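Robotics Club Project Report: Our Visit to the Prirnstead Open Day

Background

Our group's project this term is on robots that do chores, so when the Prirnstead lab announced an open day in June we signed up the same afternoon. Nine of us went. Before the trip each person wrote down one question, and most of them came down to the same thing: why is it so hard for a robot to do what a five-year-old can do at dinner?

What we saw

We started in the Gough Room, where a short talk covered how the lab teaches its robots. A person guides the arms through a job over and over, and the computer learns from those tries. The team had recorded 73 tries of one table job before our visit, and they said that was a small number! We had guessed they would need maybe ten.

Then came the part we had been waiting for. The Flevero demo uses two arms working at the same table, with dishes and silverware set out in front of them. We got to stand close enough to hear the motors. The arms move a lot slower than we expected, with little pauses, and everyone went quiet whenever the fingers got near a plate.

Silverware is the tricky part, we learned. A fork lies almost flat, so the fingers have to come down very close to the plate without pushing it away. Shiny metal can also confuse a camera, because the bright spots change as the arm moves.

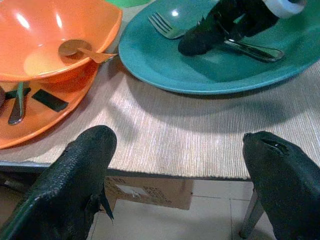
Figure 1. A gripper reaching down to the teal plate, next to the fork and knife.

What we learned

Our own Brundent kit arm has just one gripper, and we had been trying to make it do everything from one side. After the visit we want to add a second arm so one can steady a dish while the other picks something up. We also plan to try rougher fingertips, as ours are smooth plastic and spoons slide right out.

Next steps

Build the second arm, record our first 20 tries with a plate and fork, and show the results at our Tuesday meeting.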